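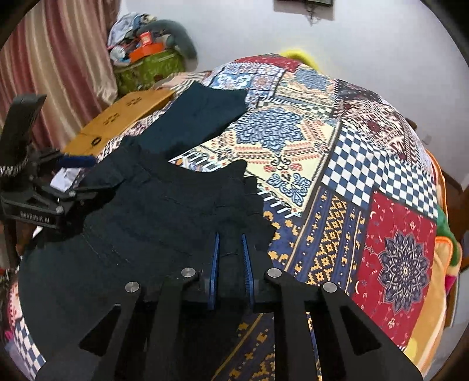 Konley Community Help
Badge and Card Printing > Printers and Supplies

Faint vertical line on every card after ribbon change

Posted by Records Office, Bisel Campus

Our office issues identification badges for staff and contractors using a Prutska single-sided card printer, connected by USB to one workstation. In July we replaced the color ribbon with a new one of the same part number. Every card printed after the change has shown a thin, pale line running the full length of the card, approximately one third of the way in from the long edge. The line falls through the photograph on our standard layout and through the department name on our contractor layout.

The following steps have been taken without result. The ribbon was removed and reseated. The previous driver was reinstalled. The card stock was changed from our usual supplier's blank cards to the cards that came with the printer. The cleaning card supplied with the new ribbon was run once.

We have 71 badges to issue before the new access doors are switched on, and we would prefer not to send the printer away if the fault can be corrected in the office. Please advise whether the ribbon should be returned as defective, or whether the fault is likely to be in the printer. The printer is out of warranty.

Posted by Lo Card Services

A line that remains in the same position on every card, whatever the layout, is normally a printhead matter. A defective ribbon tends to produce creases or diagonal marks that shift from one card to the next. Before ordering any parts, the following is recommended.

Switch the printer off, disconnect the power cord, and allow the head to cool for 20 minutes. Open the cover and remove the ribbon. Using a printhead swab or pen moistened with isopropyl alcohol, wipe along the heating edge in one direction from end to end. Do not scrub back and forth, and do not touch the edge with bare fingers. Let it dry fully before replacing the ribbon.

Next, run 2 cleaning cards in succession, using a fresh card each time. A single pass is often not enough when dust has entered during a ribbon change. Print a solid black test card from the driver's service tab and then a full-color one. If the line has moved or become fainter, repeat the swab cleaning once more. If it is exactly as before on both cards, one or more elements of the head have most likely failed, and the head will need to be replaced.

Please note that the replacement head carries a resistance value printed on its label. This value must be entered in the printer settings after installation, or the colors will be too dark or too light. The service manual gives the menu location for each model.

As a temporary measure, the photograph may be moved within the layout so that the line falls on a white area, where a missing element does not show. Several of our customers have issued badges in this manner while waiting for a part.

Posted by Konley Print Desk

We had this. It was the ribbon. Exchanged it and the line was gone. Try another roll first.

Posted by Records Office, Bisel Campus

Thank you for both replies. A second ribbon from the same carton was tried and the line was unchanged. The head was then cleaned with a swab as described and two cleaning cards were run. The black test card is now clean. The full-color card still shows a very slight mark when held to the light, but it cannot be seen at normal reading distance, and the supervisor has accepted the cards for issue. We will repeat the cleaning after the current batch and have asked for a price on a replacement head in case the mark returns.

This topic is closed to new replies after 24 months without activity.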